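Let the Small Clubs Keep Their Saturdays Small

I have followed Virnalbridge for 18 seasons now, most of them from the same spot behind the east goal, and on a good afternoon there are 300 of us. We know each other's coats. When we lose, and we do lose, somebody passes a flask along the rail and we grumble our way through to the whistle. It's a lovely way to spend an afternoon!
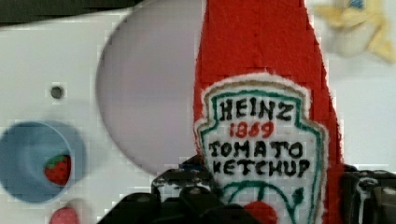

What the new owners want

The plan from Husto, who bought the club in June, is to move us in with Caldeira, 40 minutes up the road, and share their bigger ground. I've read the letter twice, and I do understand the sums — floodlights cost money, and so does grass. But a club that plays its home games in another town is asking an awful lot of the people who walk to the match. 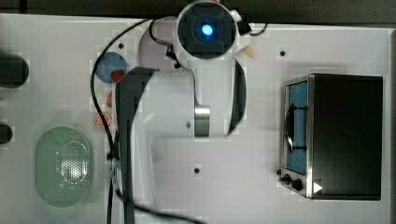 My friend Glória Barros thinks I'm being sentimental (she's probably right, bless her) and says the younger fans would happily take the bus for a decent stand and a roof. Maybe some would. I'd still like them to be asked before anything gets signed, and I'd like the meeting held at our place, in the evening, when folks are home from work.

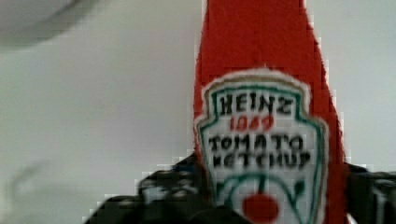
Heinz tomato ketchup, label side out.

Until then I'll be at the rail as usual, and if you've never come along to see us, the gate by the lane is the one to use.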